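## 3. Wiping the Cemano tabletop board

The leaflet says any dry cloth will do. I have my doubts - lay the board flat on the table first. 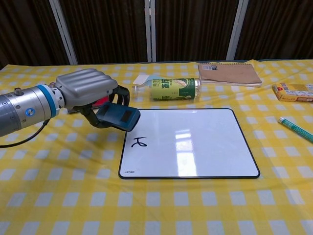

1. Cap the marker.
2. Wipe from the frame inward with the felt side of the cloth.
3. For old ink, use a damp corner. The "700 clean wipes" claim assumes fresh ink, I suspect.

**Caution:** Keep drinks and paper off the board. Skip the Brito spray - Elis Penry swears by it, I don't.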